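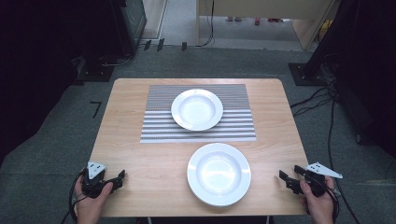 Minutes, Rasholm cell, 2022-01-01. Present: Anca Jitaru (chair), Bernadette Doucet.

1. Hand-held grippers. B. Doucet reported that the left unit loses tracking after 393 cycles. The marker plates, white with black dots, are to be wiped before each run and their screws checked. Cable on the right unit runs over the carpet; to be clipped clear of the table.

2. Table. Placemat and both deep plates stay as the standard set.

3. Spares. 6 finger pads ordered from Jekevine.

Actions: items 1 and 3, BD. Next full service: July.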